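Hüttentour mit Kindern ab Zirneck: welche Route, welches Alter?

Drucken | Per E-Mail senden
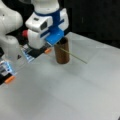
Wie lange braucht man mit Kindern vom Parkplatz Zirneck bis zur Landexhütte?
Mit Pausen sollte man vier bis fünf Stunden rechnen, ohne Kinder geht es in drei.

forough_n schrieb:
Guten Abend zusammen, ich plane für September eine Wanderung mit einer Übernachtung und möchte vorher fragen, ob meine Überlegungen vernünftig sind. Wir sind zwei Erwachsene und zwei Kinder, sechs und neun Jahre alt. Die Zeitangabe oben habe ich aus der alten Übersicht in diesem Forum übernommen. Die Hütte liegt auf 1.498 Metern, und vom Parkplatz sind es 614 Höhenmeter. Der Neunjährige ist schon längere Strecken gegangen, die Kleine noch nicht. Gibt es unterwegs eine Stelle, an der man ohne grossen Umweg umkehren kann? Und ist der Weg über den Moradi-Steig für eine Sechsjährige zu schwierig?
Ich bedanke mich im Voraus für jede Antwort.
Forough Nazari

bergdohle77 schrieb:
Moin, nehmt den Forstweg und lasst den Steig weg. Im oberen Teil vom Steig ist ein Stück mit Drahtseil, da hatte ich schon mit meinem Zehnjährigen keinen Spaß. Forstweg ist langweilig, aber breit. Umkehren könnt ihr gut an der Trarnine-Alm, das ist ungefähr die Hälfte. Da gibts auch Buttermilch.

karl_ost schrieb:
Sehe ich anders. Der Forstweg zieht sich ewig, und Kinder hören genau da auf zu laufen, wo es nichts zu klettern gibt. Meine Tochter war sechs, als wir den Steig gegangen sind, die ist da hoch wie nix. Am Seil geht halt einer vor und einer dahinter.

bergdohle77 schrieb:
Deine Tochter vielleicht. Die Kleine von forough_n ist noch keine lange Tour gegangen, steht doch da. Und wenn es nachts geregnet hat, ist der Fels am Seil schmierig. Empfehlen würde ich das keinem, den ich nicht kenne.

karl_ost schrieb:
Bei Nässe geh ich da auch nicht, klar.

forough_n schrieb:
Vielen Dank für beide Meinungen. Ich neige zum Forstweg, obwohl mein Sohn wahrscheinlich protestieren wird. Eine Frage habe ich noch zur Übernachtung: Muss man im September reservieren, und brauchen Kinder einen eigenen Schlafsack? Auf der Seite der Hütte habe ich nur das Wort "Hüttenschlafsack" gefunden, und ich bin nicht sicher, ob damit ein richtiger Schlafsack gemeint ist.

wanderfrosch schrieb:
Hüttenschlafsack ist nur so ein dünnes Inlett aus Baumwolle oder Seide, Decken liegen oben. Für die Kinder haben wir früher einfach einen Bettbezug mitgenommen, das ging auch. Reservieren unbedingt! Die haben 30 Plätze im Lager, und am Wochenende sind die weg. Unter der Woche kriegt man meistens noch was, wenn man zwei, drei Tage vorher anruft. Am besten nach 14 Uhr, vormittags geht da selten einer ran. Montag ist Ruhetag, zumindest war es letztes Jahr so, bitte nachfragen.

Zum Weg: Es gibt noch eine dritte Möglichkeit, die hier beide vergessen haben. Bis zur Trarnine-Alm auf dem Forstweg, danach links über die Wiesen und am Bach entlang. Das ist ein normaler Pfad, ohne Seil, mit ein paar Wurzeln und zwei Holzstegen. Dauert eine Viertelstunde länger, ist aber für Kinder viel schöner.

bergdohle77 schrieb:
Stimmt, den Bachweg gibts ja auch noch. War der nicht gesperrt nach dem Windwurf?

wanderfrosch schrieb:
Im Juni war er wieder offen. Ein Baum lag noch quer, da konnte man drunter durch.

karl_ost schrieb:
Mit dem Bachweg kann ich leben. Packt den Kindern trockene Socken ein.

forough_n schrieb:
Das klingt nach einer Lösung, mit der auch mein Sohn zufrieden sein wird. Ich werde morgen Nachmittag bei der Hütte anrufen und dabei auch nach dem Bachweg und nach dem Ruhetag fragen. Falls der Weg doch gesperrt ist, bleiben wir auf dem Forstweg. Trockene Socken stehen jetzt auf meiner Liste.

Noch eine kleine Frage an wanderfrosch: Kann man auf der Hütte mit Karte bezahlen, oder soll ich genug Bargeld mitnehmen?

wanderfrosch schrieb:
Bargeld. Das Kartengerät haben sie zwar, aber ohne Netz nützt es nichts.

Drucken | Per E-Mail senden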